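**Ticket:** Series order wrong on Kastitz pages, omnibus counted as a separate novel
**Reported by:** Beathag Pringle
**Assigned to:** Zihan Wan
**Area:** Catalog / series listings
**Status:** Closed

### Report

The Kastitz series page lists five novels. There are four. The fifth entry is the omnibus, which has the same text as the other four in one volume. It was given number 5 in the series, so anyone who clicks "next in series" from *Ezeani* (book four) is sent to a book they have already read.

The order is also wrong. The page goes by publication year, and *Trulel* was published first, but it is the third book by story order. The author's note in the omnibus gives the reading order as *Fukitz*, *The Long Keel*, *Trulel*, *Ezeani*. We used to follow that.

Two readers wrote in. One had started with *Trulel* on our say-so and couldn't work out who the harbor people were.

Beathag

### First look

Confirmed on the live site and on the test copy. The omnibus record has its type set to "novel". It should be "collection". The page count is 1,654, so it's not hard to spot once you look.

Ran a search for other records with the same problem: type "novel", more than one title in the contents field. Got 36 hits, all science fiction or fantasy, all from the same import. The older records are fine.

The import sheet had a column called "format" with values like "omnibus" and "2-in-1". The script didn't know those values and fell back to "novel" without writing anything to the log.

### Tried

1. Changed the Kastitz omnibus to "collection" by hand on the test copy. It dropped out of the numbered list, as it should. The "next in series" link on *Ezeani* still pointed to it.
2. Cleared the page cache. No change.
3. Rebuilt the series index for Kastitz only. The link is gone now and *Ezeani* shows "last book in series". So the index has to be rebuilt after any change of type. It doesn't happen by itself.
4. Set the sort to story order. *Trulel* jumped to the top and the rest went blank. Only *Trulel* had a story order number filled in. The other three were empty and the page hides empty ones when that sort is on.
5. Filled in the three missing numbers from the author's note. All four now list correctly on the test copy. 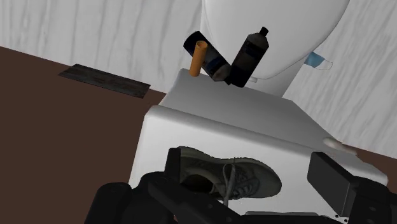 ### Fix

- Updated the import script so that "omnibus", "2-in-1", "3-in-1" and "collected" all map to "collection". Any other unknown value now stops the import and prints the row number.
- Corrected the type on all 36 records.
- Rebuilt the full series index. The first run stopped at record 318 with a timeout. Changed the batch size from 500 to 200 and it went through.
- Series pages fall back to publication order if any story order number is missing, and no longer hide books.

Live since Wednesday.

### Follow-up from Beathag

Checked Kastitz and nine of the others. Listings and links are right.

One more thing. The omnibus page used to say "contains books 1 to 4" with links to each, and now it says "contains 4 works" with no links. Can we have the links back? People use that page to see whether they need to buy the single volumes.

### Reply

The "collection" template never had the links. The old text was typed into the description by whoever made the record, and the import wrote over it. I have put it back by hand for Kastitz. Doing it properly for every collection needs a template change, so I opened a separate ticket and added you to it.

Closing this one.

Zihan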